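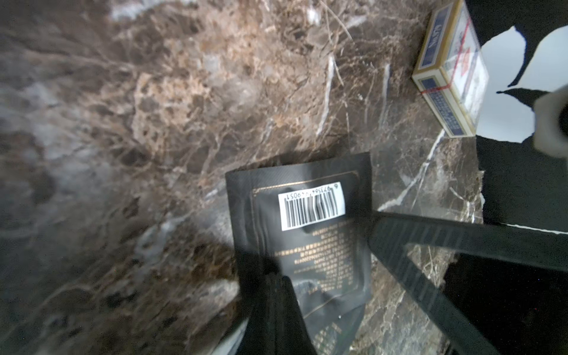
gowda_bench
15 Jun 2023

I've been meaning to write up our wrist-only grasping method for the group, so settle in, it's a bit of a ramble. The short version is that the policy gets no overhead view at all, only what the wrist camera sees, and we train it on 400 demonstrations of moving small flat things from a worktop into a container. Flat things are a pain! A black sachet on dark brown marble, with black fingers coming in beside it, gives the network very little to hold on to apart from the barcode label and that thin gold border. We call the method Dadine, and it works by predicting where the fingertips ought to meet before it plans any motion, so the last bit of the approach is corrected all the way down. Over 715 trials it missed 28 pickups, and I'm really rather pleased with that.

Vaster
Lovely write-up, thank you — I always enjoy these. I'm going to be a nuisance though. Were the 715 trials all on the same worktop? Veined stone is full of thin pale lines, and so is the print on your packet. I'd want to know it hasn't simply learned your kitchen.
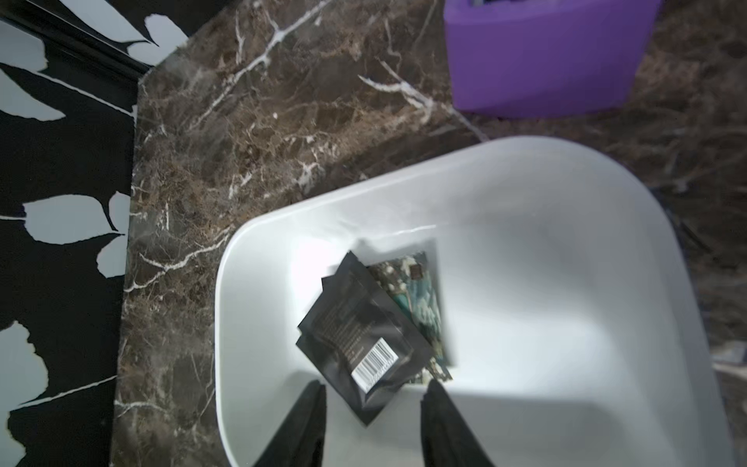 gowda_bench
No nuisance at all, it's a fair question. Same worktop throughout, I'm afraid, though we did shuffle the packets and the lighting. The bit I'd defend more stoutly is the placing. Once one packet is down, the next has to go in on top or alongside, and the old version used to stop dead whenever it saw something already there. Dadine carries on quite happily.

Fludlow
I don't agree that counting missed pickups is enough. A packet that lands half over the rim counts as a success by your rules, doesn't it? We had the same argument here in December and ended up scoring the two halves separately, and our nice number got a good deal less nice.

gowda_bench
Ouch, but yes, it would count. Rhiannon Probert did our scoring and kept notes on where each one landed, bless her, so I can go back and split them. Give me a week or so.

Vaster
And a plain white worktop, please, if you can find one :)

Fludlow
I'd settle for the split scores first. If you post the notes I'm glad to go through half of them with you.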